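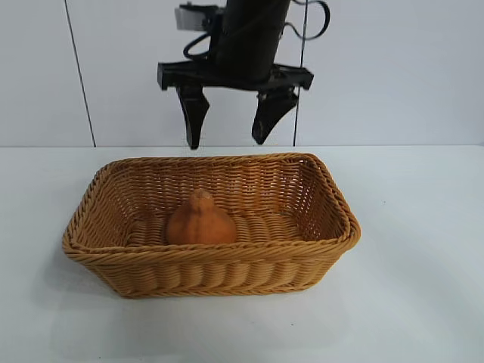
Gripper keeps closing on the basket rim instead of the gourd

posted in Dirnavlow Help > Student Projects
2023-10-28

Senior project, team of four, demo is in November. Task is pick the orange gourd out of a wicker basket and set it down next to it. Parallel gripper pointing straight down. We run the Dradudine planner with the default grasp picker, nothing fancy.

With the gourd on the bare table its fine. In the basket we did 52 tries yesterday and got 18. Nearly all the misses are the same: one finger comes down on the far rim, arm faults, somebody hits reset. Sometimes it gets inside ok, then closes on the skinny top part and the thing rolls out.

Tried so far: slower approach, recalibrated the camera twice, moved the basket closer. Slower just means it hits the rim slower. Can't swap the basket, it's in the project spec that went to our instructor. Can swap the gourd if we have to but would rather not. Any ideas before we start over with suction??

posted by tallgrass_bot

---

Use a bigger gripper. Or a shallower basket. We had the same thing in robotics club and just used a tray, worked first time

posted by mk_lins

---

tray is out, they said the basket is in the spec.

OK so two separate problems, don't fix them together or you won't know what helped.

Rim first. Default picker only cares about the object. It scores grasps on the gourd and has no clue there's a wall next to it. Add the basket as a collision object, four thin boxes for the sides, one for the floor. Don't try to mesh the weave, we wasted a week on that. Make the boxes a bit taller than the real rim. Then check your open width. If you go in fully open and the gourd is sitting near the back, one finger has nowhere to go. Pre-close to just wider than the gourd before you descend. Also rotate the wrist so the fingers straddle it along the long side of the basket, not front to back. That alone got rid of most of our rim hits.

Second, the skinny top. Your picker probably likes it because its narrow and fits the fingers nicely. Set a max grasp height so it has to go for the fat part, at or a little under the widest point. If it still rolls, put something grippy on the fingertips. We used strips of rubber shelf liner, ugly but ok.

Last thing, the depth image. Woven stuff gave us noisy depth and the floor ridges came up as little objects. Crop to inside the rim and throw out any blob under 200 points. Ours was set to 100 at first and it kept trying to pick up the floor.

Run the same gourd positions before and after, mark them on paper, otherwise the numbers dont mean much.

posted by zolness_lab_ta

---

Wrist rotation +1. Also look at the retreat, not just the approach. Ours would grab fine then swing sideways before clearing the rim and knock the whole basket over. Straight up first, then move over. In Dradudine its the lift distance setting, default was way too short for anything with sides.

And suction on a ribbed gourd... I'd try it by hand with the cup before you buy anything

posted by pear_shaped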